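Section 4. Mounting Small Decorative Pieces on Card and Placing Framed Prints

4.1 Scope

This section covers the assembly of sprig cards (artificial foliage laid on or fixed to a white card) and the placement of framed silhouette prints in rooms with exposed brick. It applies to the Menell display sets and to loose stock supplied by Sanoleo. For wall-fixed shelving, see Section 6. For fabric and cushions, see Section 7.

Read the whole section before opening the packs. Adhesive dots from an opened sheet should be used the same day.

4.2 Items required

White card, uncoated, cut to size
Artificial leaf sprig, one per card
Clear adhesive dots
Side cutters
Soft brush, dry
Framed print
Felt pads, self-adhesive
Pencil and steel rule

Cards are packed in boxes of 1000. A full case holds 2000. Do not mix cards from two boxes in one display -- the white varies slightly between batches and the difference shows in daylight.

4.3 Preparing the card

1. Clear a flat work surface and wipe it down. Let it dry.

2. Take one card from the box, holding it by the edges.

3. Check both faces. Set aside any card with a crease, a gray mark or a soft corner. Rejected cards can be used for test placement in step 4.4.

4. Mark the stem position lightly in pencil on the back of the card. The standard position is a diagonal running down and to the right, with the leaves at the top. The mirrored position is used only for the left-hand card of a pair.

5. Brush the face of the card once. Do not blow on it.

Note: Cards stored below 50 degrees Fahrenheit should be left in the room for two hours before use.

4.4 Fitting the sprig

1. Remove the sprig from its sleeve. Pull gently on the leaf cluster to confirm that it is seated on the stem.

2. Open the leaves by hand, starting with the lowest. Leaves that have been pressed flat in shipping will recover if bent slightly past the required angle and released.

3. Lay the sprig across a rejected card and check the length of the stem. If the stem must be shortened, cut it in small steps.

CAUTION: Stems may contain wire. Wear eye protection and point the cut end down toward the work surface.

4. Transfer the sprig to the prepared card. Do not fix it yet.

5. Raise the card upright, keeping one hand at the stem, and look at it from the normal viewing distance. The leaves should read as one cluster. The stem should be visible for most of its length.

6. Lay the card flat. Place one adhesive dot under the base of the leaf cluster and one near the lower end of the stem. Press each for ten seconds.

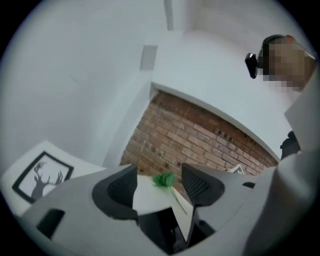

Davville Interiors -- Staging and Display Department

The green sprig on its white card is checked against the brick before the final position is chosen. Bright green separates well from red-brown brick, and the card gives the leaves a plain ground. The stag silhouette in its thick black border is kept on a flat white surface to the side and is placed after the card.

4.5 Choosing a position against brick

Brick color is rarely even. A single wall can run from orange-red to dark brown, and the mortar lines add a second, lighter pattern. Proceed as follows.

1. Stand at the main entrance to the room and find the part of the wall with the most even color.

2. Avoid areas with dark speckling directly behind the card. Speckling competes with small leaves.

3. Hold the card in front of the wall at the planned height. Use the mortar lines as a level reference only if the courses are known to be true. Older walls should be checked with a spirit level.

4. Move the card left and right in steps of one brick length until the stem no longer lines up with a vertical joint.

5. Mark the position on the shelf or table in pencil. Do not mark the brick.

CAUTION: Adhesive dots and tape must not be used on brick. Dots hold poorly on the surface and can lift loose material when removed. Use a stand or a shelf with a raised lip.

4.6 Placing the framed print

1. Fit a felt pad to each lower corner on the back of the frame.

2. Wipe the border with a dry cloth. Fingerprints show strongly on black.

3. Set the frame on its surface. Silhouette prints with a pale background should face away from direct sun where possible.

4. Leave a clear space between the frame and the sprig card equal to at least one card width. With less space than this, antlers and stem tend to be seen as a single shape from across the room.

5. Check the arrangement from a seated position and again from the doorway.

Note: The Laskowska range has a deeper frame than the standard print -- allow an extra half inch behind it and use the thicker pads.

4.7 Care

Dust the leaves every two weeks with the dry brush, working from the stem outward. Do not spray the sprig while it is on the card. Water will stain the card and loosen the dots.

Replace the card when it yellows. The sprig can be reused. Warm the dots with a hair dryer on its low setting, wait until they soften, and slide a thin blade under the stem.

Store unused sprigs upright in their sleeves. Store spare cards flat, in the closed box, away from radiators.

4.8 Faults

Card leans or bows: card is too light for the sprig. Fit a second card behind it.

Leaves droop: lower leaves not opened fully. Repeat step 2 of 4.4.

Stem lifts at the lower end: dust under the dot. Remove, brush and refit with a new dot.

Frame slides: felt pads worn or fitted to a dusty surface. Replace both as a pair.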